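Ertuğrul Ateş on running the Flirotness guesthouse in Clerton
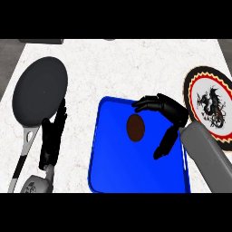

A frying pan on a marble worktop.

Ertuğrul Ateş took over the Flirotness, a guesthouse on the hill road out of Clerton, after nine years on the front desk of a larger hotel in Plokgate. He had stayed there once as a guest and did not think much of it.

"The bed was good and the breakfast was bad," he says. "The window wouldn't shut. I remember thinking it was a nice building that somebody had got tired of."

We meet in the dining room after the morning rush. The last couple have gone up to pack and there is a radio on in the hall. Ateş answers the phone twice while we talk, both times to people asking about parking. There is space for three cars at the side and the rest have to use the street.

The house has five bedrooms. When he bought it there were eight, some of them made by putting a partition across a larger room. He took the partitions out in the first winter and lost three rooms to let.

"My bank wasn't keen. But you could hear the person next door turn a page. I had worked on reception long enough to know what those complaints sound like at one in the morning."

The rooms at the front look over the rooftops to the river. Purba, the largest, is named after the boat that used to bring coal up to the town, and it has the only bath in the house. The others have showers. Guests ask for Purba by name now, and in July it is usually taken before anything else.

He charges 100 pounds a night for the smaller doubles, with breakfast, and has kept to that for two seasons. He would like to put it up but worries about the walkers, who make up most of his trade in spring and tend to stay a single night.

"A one-night stay is the most work. You change everything, you clean everything, and they have left by nine. But they eat well and they're polite, and they come back with their brother or whoever."

Most bookings still come through the large travel sites, which take their share. He would prefer people to ring. Those who do get a later checkout, if the room is free the next day.

Breakfast is served from half past seven. He cooks it himself six days a week, and on Friday his sister comes in so that he can do the accounts and go to the wholesaler. The menu is short. There are eggs, mushrooms and tomatoes, porridge, and a dish of peppers and eggs his mother used to make, which he was nervous about putting on.

"I thought people would want sausages and nothing else. Half of them order the peppers now. I still do the sausages."

The next job is the back roof. A builder quoted him 1590 pounds for the repair and another came in at 1416, and he has gone with the dearer one, who can start before the autumn.

He is also thinking about evening meals, which the house has never offered. The nearest pub stopped serving food last year and guests without a car have a long walk down into town.

"Soup and bread, maybe one hot dish. I'd have to see if I can stay awake for it."

The phone goes again. Someone wants to know if they can bring a dog. They can, in the two ground-floor rooms.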